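# Clotumdale to Change How Small Traders Report Their Takings

Small traders in Clotumdale will soon have to send their sales figures to the town's revenue office every quarter. Until now, one report a year was enough. The change applies to any business with yearly takings above 3,000 dollars, including people who sell only on weekends.

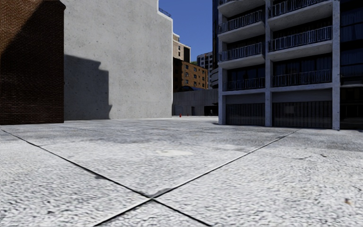 CLOTUMDALE, December – The revenue office has sent letters to 166 registered traders. Each letter explains the new form, which has nine boxes to fill in, and gives the deadline for the first report.

The office says that the yearly form caused many mistakes. Traders often lost receipts, or they claimed the same cost two times. With shorter periods, it expects the figures to be easier to check.
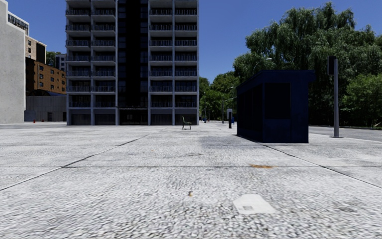 The local fee for using public ground is also part of the new form. Traders may deduct it in full, but only if they hold a permit for the quarter in which they paid. The fee depends on the kind of pitch. A kiosk standing on an open paved plaza counts as a fixed pitch, and its owner pays one amount for the whole quarter. A cart that is taken away in the evening is charged by the day, so its owner should keep every daily ticket.

Lorketti, a bookkeeping firm with many market sellers among its clients, welcomes the deduction but finds the first deadline too short. The firm has asked for one more month, and the office has not answered yet. 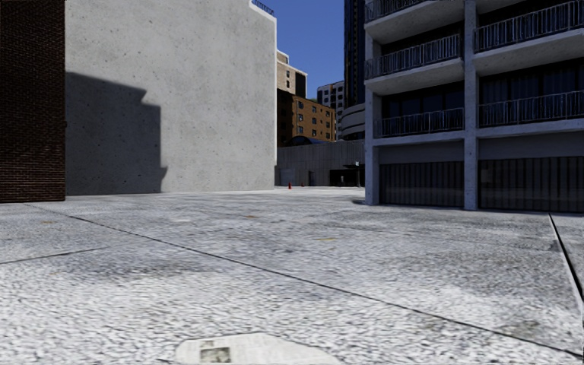 Late reports will cost 600 dollars for a full quarter. A trader who is late for the first time will receive a written warning and no fine. The office can also agree to payment in parts, if the trader asks before the deadline.

Reports can be sent on paper or through Eltiseck, the accounting program that the office already uses for property tax. Traders who work with another program, such as Fang, can export their figures and upload the file.

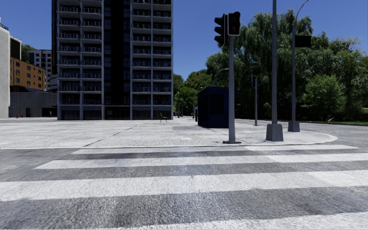
Paper forms are available at the revenue office, which will also open on Saturday morning for questions. Traders should bring their permit number and last year's report. No appointment is needed.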